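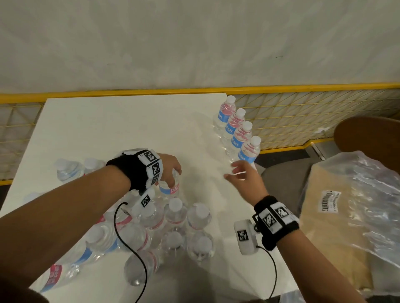
Log the planner's reasons, then its paths

Home | Control | Perception | Tooling | Archive

2018-01-16
By the Kela tooling desk

Print this | E-mail this

Most planners will tell you where the arm is going. Few record why a grasp was rejected. At Rernora we replayed 200 plans and could explain 142 of them from the logs.
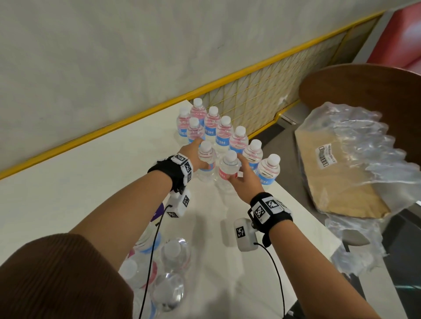 My complaint is with task state held as one flat list of poses. A planner needs relations: beside, behind, blocked by. With some bottles upright at the back of the table and others on their sides in front, each hand on a different bottle, a pose list holds every coordinate and leaves out the order of work. Grastum stores 2 relations per object. I would store 3 and accept the slower query. 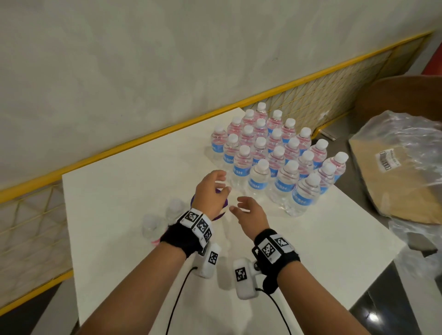
Bottles in staggered rows, both hands empty.

Close packing is where the flat list fails first. The next release should write the blocking relation to the log by default.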